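Dae-han So
14 July 2019

1/ I want to write something small about clear plastic. Bottles, tubes, jars, the round things which had cookies or cotton swabs inside them. We keep too many of them and I have spent this whole weekend with them.

2/ The background: our group shares one storage closet in the Ostasel building. In February we agreed that everybody may bring clean plastic containers for the craft afternoons. This was a nice idea. The closet is now full up to the lamp.

3/ I counted them on Saturday, because Sarla asked me for a real number and not "many". It is 200. I stopped one time for tea and lost my place, so I had to begin again from the window side.

4/ First I tried to sort by color of the lid. Please do not do this. The lids are on the wrong bodies in many cases, and a blue lid says nothing about what is under it.

5/ Then by height. Better, but the tall thin ones fall over when you touch the shelf, and then they take their neighbors with them.

6/ What works for me is to sort by the shape of the opening. Wide opening: good for brushes, pencils, rulers. Narrow opening: only good for sand, beads, and water. Everything with a crack goes out the same day.

7/ The table matters too. On the brown desk I could not see scratches or old glue at all. On a white surface it is much easier, you turn the piece slowly and the light shows you the lines.

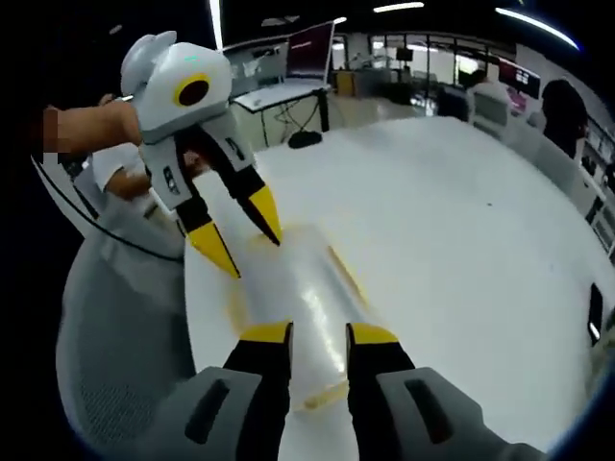
Clear plastic at the round white table. Look how it shines from the lamps.

8/ The shine is also a problem. A glossy piece looks clean from one side, and then you turn it and there is half of a label. I look at every piece from both ends now.

9/ For the labels: warm water with a little dish soap, 6 minutes, then the back of a butter knife. Cooking oil for the sticky part that stays. Wash again after the oil or all your fingerprints will remain there forever.

10/ Hwa-young told me to use a hair dryer instead. I tried it on one thin tube and it became a banana. Maybe I held it too close. I still prefer the water.

11/ The pieces that have become a little yellow, I was not sure about. Etelka says it is only age and they are fine for pencils. I put them in their own box so that people can choose.

12/ Result up to now: 100 stay, in four boxes by opening. The others go to recycling on the next collection day, except the very large ones, which Myung-ja wants for her seedlings. She should please come before Thursday with a car, they do not fit on a bicycle. I have tried.

13/ New rule on the closet door, in my best handwriting: one comes in, one goes out. And lids travel together with their bodies, closed, or with a rubber band if they do not close.

14/ Question for people who do this in a school or a library: how do you store the long ones? Standing they fall, and lying down they roll to the front of the shelf every time when somebody opens the door. I thought about a wine rack. Has somebody tried a wine rack?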